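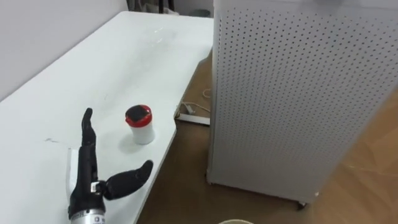
Chapter 4
Gathering Examples

A learning system is limited by the examples it is given. The preceding chapters treated the controller, the sensors and the hand as fixed equipment, and took the training data for granted. This chapter takes up the data. It covers how a recording session is planned, how a single example is made and stored, and how a finished collection is checked before any training begins.

Students often arrive at this subject expecting it to be routine. In the teaching laboratory at Climirden, where most of the exercises in this book were developed, the opposite has been the usual experience. Groups that spent a full term adjusting a model gained less than groups that went back to the table and recorded better examples. For that reason the chapter is placed before the chapters on training, and instructors are asked to keep it there.

On completing the chapter, the student should be able to:

state what a single example contains and where it begins and ends;
plan a session so that the starting conditions vary on purpose;
keep a session log that another person can read;
decide whether a failed attempt should be kept, marked or thrown out;
divide a collection into training and test portions without mixing the two.

4.1 What Counts as an Example

In this book, an example is one complete attempt at one task, recorded from a defined start to a defined end. It contains the view from the head camera, the positions of the joints of the hand and arm, the commands sent to them, and a short written label. The parts must share a common clock. A camera view that runs even slightly behind the joint readings teaches the system to match what it sees with a position the hand has already left.

Consider the small white cup with the red lid in the photograph that opens the chapter. The fingers are raised, and the thumb reaches out toward the open space in front of the cup. A single view of this kind is useful for discussing position, but it is not an example in our sense. It does not tell the system which command came before it or which should follow. Only the full sequence carries that information.

The start and end of an example must be set down in writing before recording begins. For the grasping task used in Exercises 4.1 through 4.3, the example starts when the operator gives the ready signal and ends when the object has been set down and the hand is clear of it. Operators who stop recording at the moment of lifting produce collections in which the system learns to lift and then has no guidance at all.

4.2 Variation in the Starting Conditions

If every attempt begins with the object in the same place, the system will learn that place. It may then perform very well in the laboratory and fail when the object is moved the width of a finger. The remedy is to vary the starting conditions according to a plan.

The first collection made for the Veluvden project shows how easily this is overlooked. The group recorded 700 examples of a single grasp, and the early results were excellent. When Edmund Malinowski reviewed the recordings in April, he found that the operators had returned the object to nearly the same position after each attempt, out of habit. No one had told them to do so. The plan for the second collection listed 20 starting positions, and the operator drew one from the list before each attempt.

Position is only one of the conditions to be considered. The direction in which the object faces, the height of the hand at the start, the light in the room and the other things within view of the camera all belong in the plan. A camera mounted at the head takes in much more than the tabletop. Seen from there, the floor, the power strip beneath the corner of the table and the air purifier at the right are as much a part of the recorded view as the cup. A system trained in one room may come to depend on such features, and the student should expect this and test for it.

It is not necessary to vary everything at once. Beginning groups are advised to vary position alone in the first session, and to add one further condition in each session after that. The log should make clear which conditions were varied and which were held steady.

4.3 The Operator

Most of the examples discussed in this chapter are made by a person who guides the hand from a control station. The operator's habits pass directly into the data. A hesitant operator produces a hesitant system. Two operators who approach the same object from different sides may produce a collection in which the system, caught between the two, moves straight into the object.

Each operator should therefore complete a practice period that is not recorded. At Climirden, the practice period lasts until the operator has finished 20 attempts in a row without stopping to correct the wrist. Operators then read the task sheet aloud together and settle any differences in method -- which side to approach from, how far to open the thumb, how long to pause before closing the fingers. These decisions go into the task sheet, and they are not changed during a session.

Operators tire. Sessions should be kept short, and the time of day should be entered in the log, so that a drop in quality late in a session can be found afterward.

4.4 Failed Attempts

There is no single rule for failed attempts. Some training methods make good use of them, provided that they are clearly marked. Others copy whatever they are shown, and for these a dropped object is simply a lesson in dropping. The Zawadzka method, described in Chapter 6, requires failures to be kept and labeled by type. The method in Chapter 5 requires them to be removed.

Since the choice of method may change later, the student should keep every attempt and mark each one at the time it is made. Labels added from memory at the end of the day are not reliable. Four labels are enough for the exercises in this chapter: complete, complete with correction, failed, and stopped by operator. The last is reserved for attempts ended for reasons of safety or equipment, and it must be accompanied by a note in the log.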